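Spice jars and the little table - kitchen sort-out, part 3

Home | Gallery | Jurkham house | Sort-outs

Quick one this month, sorry, no time for a proper write up. April has been all boxes. The Jurkham kitchen is nearly done (nearly!) and the last job was the spices, which had been living in a carrier bag since the move. Pictures below with a line or two, bigger versions when I get round to it.

For anyone new: small kitchen, one window, not enough shelf. 40 cm of worktop between the cooker and the wall and that's your lot. So anything that stands on legs and gives a second level is worth having. Part 1 was the pans, part 2 was the drawer of doom.

What was in the carrier bag: paper packets mostly, folded over and pegged. Two cumins. Something from the Kwiatkowski shop on the corner with the label rubbed off, smelled of cloves so it went with the cloves. Chucked 7 packets, all past it. The rest got tipped into glass.

I like glass for this. Plastic tubs go cloudy and hold the smell, had a curry one that never came clean. Shakers with a flip cap for anything that gets shaken straight in the pan, and a short wide jar with a proper lid for stuff you take out by the spoon. No matching set, life's too short, though the two shakers do match.

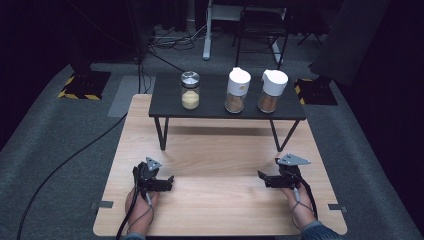 Pale powder on the left in the short jar with the silver lid, half full or thereabouts. Light brown one in the middle, reddish brown on the right, both in the tall shakers with white flip caps. One row along the little dark table, nothing behind anything else. That's the whole trick really, if you can't see it you buy it again.

The table. Dark grey, matt charcoal top, thin black metal legs that lean out a bit at the front. Ours is down as a Furkura side table on the reciept, and I was after something low for the end of the sofa at first. Wrong height for that, right height for spices. Funny how that goes.

Matt top shows flour. It shows everything. Damp cloth, then a dry one, or you get smears. Don't use the green scourer, I did one corner of the old table with it and it went shiny and stayed shiny.

Labels: still none. Started with a paint pen, looked awful, washed it off. Next try will be on the bottom of the jar or a bit of tape on the cap. The two brown ones are close enough in colour that a label would be sensible, the right one is only a shade darker. Sniff first for now.

Filling them, for whoever asked last time. Sheet of paper, crease down the middle, pour off the crease. Tap the jar on a folded tea towel to settle it. Don't fill to the top or the shaker clogs, and don't shake over a steaming pan unless you want a solid lump by tea time. If it has gone solid, a cocktail stick and some patience.

Costs, since it came up: 40 pence each for the shakers at the Goseck house clearance, caps included. The short jar had been in the cupboard for years, used to have mustard in it. The table was more, not saying.

Still to do before I call it finished - tea and coffee, the shelf over the door, and the vinegar bottles wich are standing on the floor. Part 4 will be the tea.

Back to Sort-outs | Part 1: pans | Part 2: the drawer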